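3. Storage of fruit in the home

3.1 Setting and sample

The household part of the study was carried out in two towns, Praltska and Gunawan, which share a wholesale market but differ in housing. Praltska is mostly older detached houses with a separate pantry. Gunawan has more flats, and few of them have any cool storage apart from the fridge. Kitchen surfaces and cupboards come up repeatedly in the diaries. 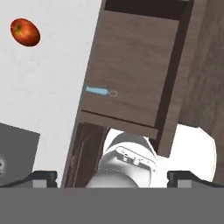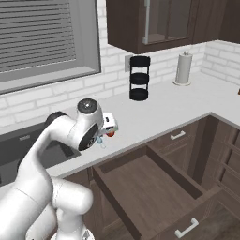

Figure 3. Rendered views: an apple on a white surface and a brown wooden cabinet (first); a kitchen with a white L-shaped countertop (second).

Where do households put apples when they bring them home?

Most of them use two places. A few apples go into a bowl or straight onto the bench for eating in the next day or so, and the remainder go into the fridge, usually still in the bag from the shop. Households with a pantry often use it in place of the fridge, particularly in winter. Very few households keep all their apples in one spot, and those that do tend to buy only a handful at a time.

Invitations were posted to 500 addresses, split evenly between the towns. Of these, 300 households returned a diary that could be used. Diaries were left out if they had no entries after the first day or if the person filling them in was not the one who did the shopping. Printing, postage and data entry were handled by Gekeo, and the coding was done by the author from the scanned pages.

3.2 Diary method

Each household kept a diary for 7 days, beginning on 07/07/2021. An entry was made whenever apples came into the home, were moved from one place to another, were eaten or cooked, or were thrown out. The form gave boxes for fridge, pantry, bench or bowl, garage or shed, and other. "Other" was used more than expected and mainly covered lunch boxes, car door pockets and the top of the microwave. In coding, the top of the microwave was treated as bench.

The diaries together held 1,133 entries. A second round in December used the same form with a smaller group drawn from the first. It was meant as a check on season and is reported separately in Section 5, as the summer fruit on sale in that month changes what people buy and how much room is left in the fridge.

We asked for the variety where it was known. Many people wrote only a colour, or "the usual". The one named variety that appeared often enough to look at separately was Prumum, a firm late apple grown near both towns and sold loose at the market. It keeps well, and households that bought it seemed to know this. They bought larger amounts, moved the fruit less and were more likely to use a shed or garage.

3.3 Movement between places

Fruit moved more than earlier pantry surveys would suggest. The common pattern was from fridge to bowl, a few at a time, once the bowl was empty or close to it. Movement the other way was less common and was nearly always linked to hot weather, a trip away, or guests. Several diarists noted that they cleared the bowl into the fridge before visitors came and did not put it back afterwards. In those homes the apples were then eaten more slowly.

The type of housing had an effect, though a smaller one than we had planned for. Gunawan households made more shopping trips and bought less on each. Their fruit spent less time in the home overall, and this appears to offset the lack of a pantry. In Praltska the pantry worked well for the first few days and poorly after that — apples at the back of a shelf were forgotten in much the same way as those in a crisper drawer.

3.4 Discards

The reasons given for throwing apples out were soft flesh, bruising, wrinkled skin and mould, in that order. Bruising was reported mainly for bowls and soft flesh mainly for benches near a window or stove. Mould was rare and was mostly found in closed plastic bags. A fair number of discards had no reason written beside them.

Composting and feeding to animals were coded as discards. Some readers may disagree with this. Households with chickens recorded apples as given to the birds while they were still quite sound, and it is hard to say from a diary whether the fruit would otherwise have been eaten. Removing these households from the sample does not change the order of the reasons above.

Apples cut for children and left unfinished are a further difficulty. The form had no box for part of an apple. Some diarists counted the leftover piece as a whole discard, some wrote a fraction in the margin, and others left it out. We kept whatever was written and did not adjust it. The December form has an added line for cut fruit, and the two rounds should not be compared on this item.

3.5 Self-reporting

People who keep a diary of their food are likely to waste less of it while they do so. Discards were highest on the first day, when several households noted that they had cleaned out the crisper before starting, and fell after that.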